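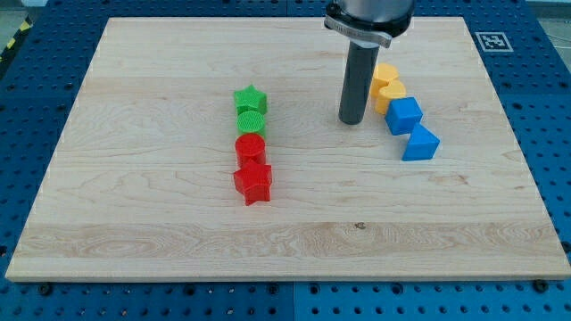 What does the policy get to see when it's told to push the blue cube next to the green star?

One RGB view of the board plus the sentence, nothing else. No depth, no joint torques, no list of object positions. It answers with a small 2D motion of the rod tip, then looks again.

home | syllabus | notes | problem sets | forum

Notes 16 – language-conditioned pushing
Last updated: June

Recap from last time. Behavior cloning = supervised learning on (observation, action) pairs. Works fine until the policy drifts somewhere the demos never went. Errors pile up. Keep that in mind, it comes back below.

Why pushing and not grasping

- action space is tiny. 2 numbers per step, dx and dy in the board plane. Height of the rod is held fixed by the low-level controller
- contact is still hard. Push off center and the block spins. Star catches on its points, cylinder rolls around the rod, cube is okay if you hit a flat face
- failures are cheap, nothing gets dropped
- long sentences can be made from short ones ("put the reds together, then the blues under them")

The blocks come in color + shape pairs, so a command has to use both words. "Push the star" is ambiguous with a red one and a green one out. Same with "the blue one" when you have a cube and a triangle. We score ambiguous commands separately, don't mix them in with the rest.

Data

Two ways to get labels. Know both for the exam.

(a) instruct first, then demonstrate. Clean but slow. Operator reads a sentence, does it, resets. Most of the session goes to reading and resetting.

(b) demonstrate first, label after. Operator just plays for a long stretch. Later somebody watches the recording, marks a start and an end, and writes what happened in between. This is hindsight labeling. Much more language per hour, and the sentences sound like people instead of like a template.

Problem with (b): labelers describe what ended up happening, which may not be what the operator wanted. Toàn Lã's point in lecture was that this doesn't matter for training, the sentence is still true of the clip. It does matter if you want to study intent. Also labelers skip boring stuff. Nobody writes "the rod moved left a bit and touched nothing", so the policy gets weak at free-space moves. Sebastián Huenchumán adds these back in with automatic captions, see the Fuentealba set readme.

Model (board sketch, copy it down)

image -> conv net -> patch features
sentence -> frozen text encoder -> tokens
cross attention, patches attend to words
pool over last few steps -> MLP -> (dx, dy)

Loss is plain MSE on the action. Yes MSE averages between modes. If half the demos go around the cylinder on the left and half on the right, the mean goes straight thru the middle. A discretized action head or a diffusion head fixes this, we do that in the next set of notes.

Results from our runs

Evaluated on 20 held-out commands, Akness (baseline, no language) vs Farkia (cross attention).

- Akness moves toward blocks sensibly but picks the wrong one. Expected, it can't hear you
- Farkia picks the right block nearly always. What it gets wrong is the last bit of the push – stops short, or overshoots and knocks the neighbor
- tight clusters are worst. Two blocks touching = pushing one moves the other, and the demos have few examples of seperating them
- live correction helps a lot. Person says "a little more left" mid-push and it recovers. Goes back to the drift problem up top: the human pulls the state back to somewhere the demos covered

Don't compare these to the Fotton numbers in the reading, different success radius.

To do before section

Read the hindsight labeling paper, skip the appendix. Write 2 commands that you think would break Farkia and say why. One sentence each is plenty. Bring them on paper.

3 comments | 11 shares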